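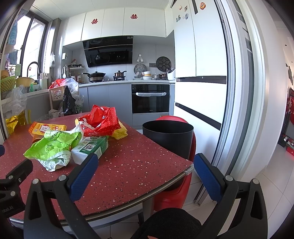 I have been making my own snack mix for most of a year now, and I'm at the stage where I want everyone I know to try it. It started because I kept buying the ready-made kind and picking around the bits I didn't like, so that every bag ended its life as a sad pile of raisins and the hard yellow things. These days I buy the parts separately, tip everything out on the table and start opening bags. A red speckled tabletop with a heap of packages on it, green bag, orange and yellow packet, big red bag at the back, is pretty much my idea of a good afternoon. From there you can make something that is salty or sweet or hot enough to make your eyes water, and if you hate raisins you simply never let one in the house.

My rule for the base is that it has to be crunchy and a little boring. Plain square cereal is great, small pretzels are great, and puffed rice cakes broken up by hand are better than they have any right to be. I used to go straight for the exciting flavored stuff as a base and the whole bowl tasted like flavor dust. You need something plain for the seasoning to land on! Use more than you think, too. Half the bowl should be base, maybe a bit over.

Then nuts. I roast mine myself, which sounds like work and takes 9 minutes. Raw peanuts and cashews, one layer, oven at 300, shake the pan once in the middle if you remember. They won't look done when they come out. Leave them alone on the counter and they keep going for a while, and they get their snap as they cool. I burned two batches by trusting my eyes over the clock before I got that through my head. Almonds take longer, so they go on their own pan, or I skip them.

The thing that changed my mix completely was a batch from Soo-ah Na, who I met at a potluck in Birkport back in May. She had a bowl on the table with crushed roasted seaweed, sesame seeds and little dried anchovies in it, and I must have gone back seven times. I asked her for the recipe and she laughed and said there wasn't one, she uses up the bottoms of bags. But she did tell me about the syrup. She melts butter with a spoonful of rice syrup and a good splash of soy sauce, lets it bubble for a minute, and pours it over everything while it's still hot. Then the whole lot goes back in a low oven to dry out.

I went home and tried it that same night, at 11 p.m., with honey in place of the rice syrup because honey was what I had. It was so good that I ate it standing up. The soy sauce doesn't taste like soy sauce by the end – it goes deep and toasty, a bit like the dark edge on a grilled cheese. I've since bought the rice syrup and I do like it better. Honey pulls moisture out of the air and by day three the mix is clumping and sticking to your fingers. With rice syrup it stays crisp for a week, if it lasts that long, and in this apartment it doesn't.

Here's roughly how I do the soy butter one now, since a few of you asked after the last post:

- 4 cups plain cereal or small pretzels, or both
- 2 cups nuts, already roasted
- 4 tablespoons butter
- 2 tablespoons rice syrup
- 1 tablespoon soy sauce
- a big pinch of sugar
- sesame seeds, however many fall out

Melt, bubble, pour, toss. Spread it on a lined pan and give it half an hour in a low oven, turning it over every ten minutes. Crumble the seaweed in only once it has cooled all the way down. If it goes in hot it turns leathery, and then you're chewing on a wet leaf in the middle of something nice.

The spicy version is its own animal. Lai-ching Tam left a comment a while ago telling me to try lime leaf with the peanuts, cut into threads so thin they're almost hair, and fried in the oil first until they stop hissing. Lai-ching, thank you, I think about this every week. I do it with dried chilies and a lot of sliced garlic, and the garlic has to come out of the oil while it's still pale gold or it goes bitter on you. The leftover oil is a prize. I've put it on eggs, noodles, a baked potato and one slice of cold pizza.

I know people feel strongly about chocolate in a mix. I'm for it, with conditions. It has to go in last, it has to be the kind with a candy shell, and it can't go anywhere near the soy butter. What I love is chocolate with very salty pretzels and dried sour cherries, and nothing else at all. That one I keep in the freezer. Cold cherries get chewy like caramel and I can't explain why that's so much better, but please try it.

Storage is where I've been sloppy. I used to put everything in a mixing bowl with a plate on top, and then wonder why it was stale by the next evening. Glass jars with a rubber ring are the way to go, and smaller ones beat one huge one, because every time you open a huge one you let the damp in on all of it. If a batch does go soft, don't throw it out. Ten minutes in a low oven brings back anything that hasn't got chocolate or fruit in it. I do this with stale crackers too, and they come back crisper than they were when I opened the box.

Next on my list is something with chickpeas. I've tried roasting them from a can twice and both times they were perfect out of the oven and like little erasers by morning. I've dried them in a towel, I've peeled them (never again, my fingers were wrinkled for an hour), and I've left them in the oven overnight with the door shut and the heat off. Starting from dried chickpeas might be the answer, soaked and then fried, and I'm going to give that a go as soon as I've got a free evening and a clean pot. If you've cracked it, tell me how you did it and what oil you used, because I have a whole bag of them waiting.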